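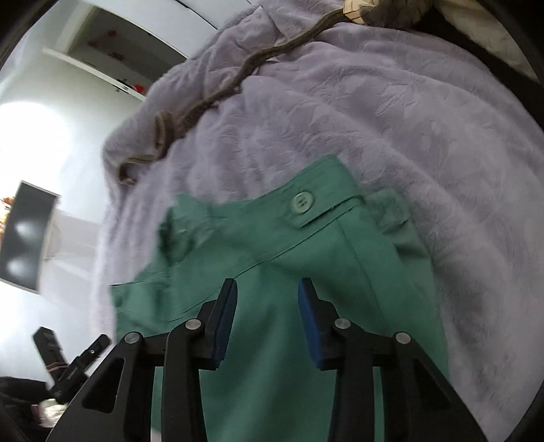

주식 시장이 문을 닫은 밤에도 회사 소식은 나오는데, 그러면 다음 날 아침의 첫 가격은 누가 정하느냐고 스가와라 미사키가 물어 왔다. 혼자 정하는 사람은 없다. 첫 가격은 여러 사람의 주문을 한꺼번에 모아서 계산한다. 이 방식을 '단일가 매매'라고 한다.

주문이란 무엇인가

주문은 주식을 사거나 팔겠다는 약속이다. 주문에는 보통 두 가지가 적힌다. 하나는 가격이고, 다른 하나는 수량이다. 수량은 몇 주를 거래할지를 뜻한다. '주'는 주식을 세는 단위이다.

사려는 사람은 "이 가격까지는 낼 수 있다"고 적는다. 팔려는 사람은 "적어도 이 가격은 받아야 한다"고 적는다. 이렇게 가격의 한계를 정한 주문을 '지정가 주문'이라고 한다.

주문을 모으는 시간

시장이 열리기 전에는 주문을 받기만 하고 거래는 시키지 않는다. 이 시간에 들어온 주문은 컴퓨터에 차례로 쌓인다. 주문을 쌓아 둔 목록을 '호가창'이라고 부른다. 정해진 시각이 되면 컴퓨터가 목록 전체를 보고 가격 하나를 고른다. 기준은 가장 많은 주식이 거래될 수 있는 가격이다.

계산해 보기

플론들리라는 회사의 주식에 다음 주문이 들어왔다고 하자.

사는 주문
사사키: 200원까지, 17주
기쿠치: 199원까지, 76주

파는 주문
이와사키: 198원 이상, 17주
자구이란: 200원 이상, 76주

가격이 198원이나 199원이면 사사키와 기쿠치가 모두 살 수 있다. 그러나 팔 사람은 이와사키뿐이므로 17주만 거래된다. 가격이 200원이면 팔려는 주식은 늘어나지만 살 사람은 사사키뿐이다. 이번에도 거래되는 양은 17주이다.

세 가격의 거래량이 모두 같다. 이럴 때를 대비해 거래소는 두 번째 기준을 미리 정해 둔다. 예를 들어 전날 마지막 가격에 가장 가까운 것을 고를 수 있다. 전날 가격이 199원이었다면 첫 가격도 199원이 된다. 자세한 기준은 거래소마다 다르다.

누가 먼저 거래하는가

199원에 사려는 주식은 모두 93주이고 팔려는 주식은 17주이다. 이때는 더 높은 가격을 적은 사사키의 주문이 앞선다. 사사키는 200원까지 내겠다고 했지만 실제로는 199원을 낸다. 기쿠치의 주문은 거래되지 않고 목록에 남는다. 적은 가격이 서로 같으면 대개 먼저 들어온 주문이 앞선다.

시장이 열린 뒤

첫 거래가 끝나면 방식이 바뀐다. 이제 새 주문이 들어올 때마다 맞는 상대가 있는지 바로 찾는다. 이것을 '접속 매매'라고 한다. 가격은 거래 한 건마다 달라질 수 있다.

하루의 마지막 가격을 정할 때는 다시 주문을 모으는 시장이 많다. 이렇게 정한 가격을 '종가'라고 하고, 아침의 첫 가격은 '시가'라고 한다.

낱말 풀이

거래소: 주식을 사고파는 주문을 모아 규칙대로 맺어 주는 곳
체결: 사는 주문과 파는 주문이 맞아 거래가 이루어지는 것
잔량: 거래되지 않고 호가창에 남은 주문의 수량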